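Friday, February 1, 2019

We got the keys to the new place! I have been sitting on this news for weeks because I was so afraid of jinxing it, and now I'm typing this on the floor with my back against a radiator and a bowl of cereal next to me, and I couldn't be happier.

If you've been reading for a while you know the old story. We rented on the noisy end of Grondcombe for years, told ourselves every July that we'd start looking seriously, and then renewed the lease instead. What finally pushed us was sitting down with a calculator on a rainy Sunday and adding up what we'd paid in rent. I won't print the total here (it made me need a walk), but by the time I got back I had decided that we were going to buy something, even if it was tiny, even if it had a pink bathroom.

It does have a pink bathroom. I love it.

So, a few things I learned as a first-time buyer, while it's all still fresh.

Get the pre-approval before you fall for anything. We did it backwards the first time. We went to an open house in Skevness just to look, fell completely in love with the bay window, and had no paperwork at all. Somebody else had theirs ready, and the house was gone by Monday night. I moped for days! When the Virk Street house came up we had the letter in hand and could make an offer the same evening.

Read the inspection report with a pen. Ours was long and a bit scary at first glance, because every little thing gets written down, from a missing outlet cover to the age of the water heater. I went through it twice. The first time I circled everything that could hurt somebody or let water in. The second time I circled everything that would cost real money inside of two years. That left a pretty short list, and that short list is what we took back to the sellers. They agreed to a $2,000 credit at closing, and we were thrilled, as the gutters alone were going to eat a good part of it.

Closing costs, oh boy. I knew they existed. I had a number in my head, and the number in my head was wrong. The appraisal was $429, which I'd planned for, but then there were title fees, recording fees, the first year of homeowners insurance and a prepaid chunk of property tax, and it all landed in the same week. Ask your lender for the estimate early and then put it on the fridge where you'll see it every day. When the final version came I laid the two next to each other on the kitchen counter and compared them line by line, and I found one fee listed twice! One phone call fixed it.

Measure everything while you still have access. We were allowed one visit between the offer and closing, and I spent nearly the whole time with a tape measure, doing doorways, the stair turn, the space for the fridge, the wall where the dining table goes. It felt silly, and it saved us, because our old couch would never have made that stair turn. We sold it before the move and I don't miss it a bit.
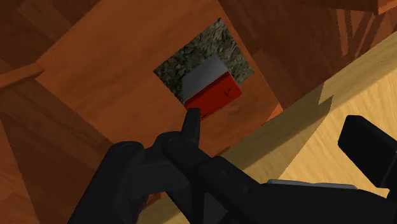
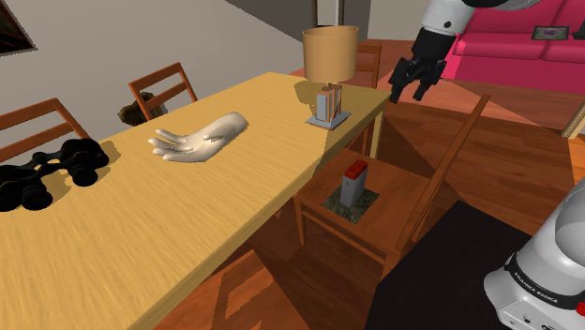 The long table has a pale yellow-tan top with a fine woodgrain.

Should you waive the inspection to win a bidding war?

I wouldn't, unless you have enough savings to handle a major repair right after you move in. There are gentler ways to make an offer stand out. You can shorten the inspection period, be flexible about the closing date, or tell the sellers you won't ask for anything under a certain dollar amount. We offered a short inspection window and let the sellers choose the closing date, and their agent told ours that the date mattered to them more than a slightly higher price would have.

Now for the budget, which a couple of you asked for after my last post. We set aside 30 days of overlap between the lease and the new house, and I'd do it again in a heartbeat. Paying for two places at once hurts, sure, but it meant we could paint the bedrooms while they were empty and have the floors upstairs refinished before a single box went up there. The floor quote was $2,860 with the stairs included. I nearly said no to the stairs, and then I pictured doing it later with furniture in every room and the two of us tiptoeing around for days, so I said yes on the spot.

The movers were Sturimero, a small outfit from across the river, and they were wonderful. They wrapped the piano like it was a newborn, they were on time, and they didn't say one word about how many boxes were marked BOOKS. Label your boxes on two sides, by the way, not on the top. Once they're stacked you can't read the tops, and I had to unstack a whole wall of them to find the shower curtain.

What I'd do differently: change the locks on day one (we waited until the weekend), find the main water shutoff before you need it, and call the utility companies earlier than seems reasonable. Our gas was scheduled to switch over two days after we moved in, so the first dinner in our very own house was peanut butter sandwiches by lamplight. Best sandwiches of my life!

Next up is the yard. There's a fence that leans, a shed I haven't been brave enough to open, and something along the back wall that might be roses or might be brambles. I'm hoping for roses. If any of you can tell the difference in the middle of winter, please leave me a comment, and tell me when I'm supposed to prune them too.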